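For my family history project I picked my nan's side, who ran a carpet and rug shop in Nellside for over 7 years. I'd only got April to do it, so I stuck to two sources – the old order books and long chats round her kitchen table.

The order books were brilliant! Stair runners, hearth rugs, one very cross note about fringing.

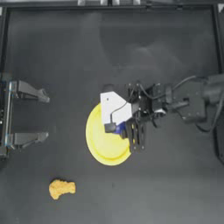

Fig. 1. Dark grey work surface with a black rail along the top.

Nan was one of four girls, and three of them worked the till at some point (the other one hated wool). I still want to find out where the shop's first stock came from.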